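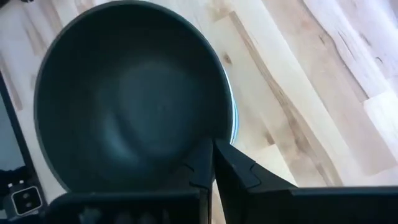
El cuenco verde sobre la mesa del taller, visto desde la muñeca del robot.

Cada curso, alguna familia pregunta por qué el taller de robótica del instituto Conneely no se presenta a competiciones. La pregunta es razonable. Otros centros vuelven con trofeos y fotos en el vestíbulo, y nosotros llevamos desde enero con unos alumnos que intentan que un brazo maneje la vajilla de una cocina corriente. Han grabado 2907 intentos. Yo creo que es mejor manera de aprender.

He acompañado a equipos a torneos y conozco lo que enseñan. Se aprende a trabajar con plazos y a perder delante de gente. También se aprende a construir una máquina para un reglamento: el campo mide siempre lo mismo, las piezas son iguales para todos y, pasada la final, el robot se desmonta. De los 20 alumnos que llevé en mi último año, pocos sabían explicar por qué fallaba su propio programa.

Un cuenco oscuro y liso no viene con reglamento. Desde arriba cuesta distinguir dónde acaba la pared y dónde empieza el fondo, y el borde es fino. Karim Daher, que está en segundo de bachillerato, dedicó varias semanas a ese borde. Cambió el ángulo de aproximación, volvió a grabar y anotó cada fallo en un cuaderno que ya va por la página 76. Ese cuaderno me parece más valioso que una copa.

Áine Hanrahan, mi compañera de departamento, no está de acuerdo. Dice que sin una fecha y un rival los alumnos se aburren, y algo de razón tiene: este otoño se nos fueron dos al equipo de Stulanholm. Les gustaba ganar — a mí también me gustaba a su edad.

Lo que pido es que el centro deje de medir el taller por los premios. El presupuesto se decide en enero y el impreso tiene una casilla para trofeos y ninguna para cuadernos.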